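Research Engineer, Garment Manipulation
Vullberg Laboratory, Doterska site
Full time, fixed term with possible extension
Applications close at the end of November

Vullberg is recruiting a research engineer to join the group working on robotic handling of used clothing. The post is based at the Doterska site and supports the second phase of the Babalola project, a study of how a robot can bring a garment from an arbitrary starting state to a flat, known pose on a table.

Background to the post

Most published folding methods assume that the garment has already been spread out. In a sorting or laundry line this step is done by hand, and it accounts for much of the labour. The first phase of Babalola examined whether the step could be learned from demonstrations given by a human operator, with corrections added later for the cases in which the learned policy failed.

The policy takes camera images and the state of the arm as input and returns a short sequence of gripper motions. It is trained in two stages. In the first, it imitates complete demonstrations. In the second, an operator watches it run and takes over when the garment is no longer moving as intended. Only the takeover segments are added to the training set. The first-phase set holds 871 complete demonstrations and 348 takeover segments, covering trousers, shirts and towels.

The principal finding was that takeover segments were worth more per minute of operator time than further complete demonstrations, provided that they began early. Segments that began after the garment had already bunched taught the policy to recover from bunching but did little to prevent it. The effect was strongest for trousers and weakest for towels. We do not yet have a satisfactory account of the difference.

Trousers remain the hardest class. The two legs move separately, the seat is stiffer than the rest, and a pull at the waist changes the angle between the legs in a way that depends on the weight and wear of the cloth. Prints, patches and faded areas also disturb the keypoint detector, which was trained largely on plain garments.

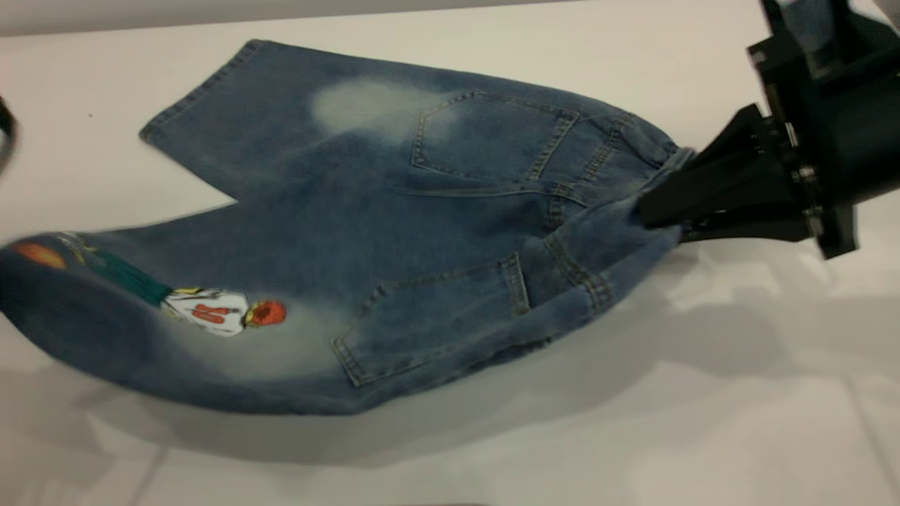 Jeans lying back side up, with the gripper at the waistband. Faded areas and a printed figure on one leg.

The second phase will address these points. It will compare three ways of deciding when a takeover should begin: the judgement of the operator, a threshold on the disagreement between several copies of the policy, and a learned estimate of remaining progress. Each will be tested on garments absent from training, with 100 trials per condition. A smaller strand of work will replace the keypoint detector with one that follows seams and hems.

Duties

The engineer will maintain the control software for the arm and gripper, including the safety limits on force and speed.

They will run evaluation trials to a written protocol, record the starting state of each garment, and log every failure under the agreed headings.

They will train operators, check new recordings for dropped images and timing errors, and reject recordings that do not meet the standard.

They will implement the three takeover rules on a shared code base so that the comparison is fair, and contribute to the resulting papers. Authorship follows contribution and is agreed in writing before drafting starts.

Occasional travel to the partner site at Vollovport is required. The partner supplies the used garments and will host the final trials.

Essential requirements

A degree in engineering, computing or a related subject, or equivalent practical experience.

Sound Python and working knowledge of C++.

Experience of running a physical robot arm in a laboratory or factory. Simulation alone is not sufficient for this post.

Ability to design a trial, state in advance what will be measured, and report the outcome whichever way it falls.

Desirable

Previous work on cloth, cable or other soft materials.

Experience of imitation learning or of training vision models on small data sets.

Familiarity with camera calibration, in particular the alignment of fixed and wrist-mounted views.

Working arrangements

The team has 7 members. Trials take place on site, normally between 9.00 and 17.00. Analysis and writing may be done remotely by agreement with the line manager. Part-time applications will be considered if at least three days a week can be spent at Doterska. The laboratory is on the ground floor with step-free access, and the operator station can be adjusted for seated or standing use.

How to apply

Send a CV and a covering letter of no more than two pages through the Vullberg recruitment page, quoting "Babalola phase two". The letter should describe one experiment you ran on real hardware, including what went wrong and how you established the cause. Links to code are welcome but not required.

Shortlisted candidates will be invited to a half-day visit, consisting of a technical interview, a short programming exercise and a session at the robot with a member of the team. Candidates will receive a sample of trial logs beforehand and will be asked to comment on them. Travel costs within the country are reimbursed on production of receipts.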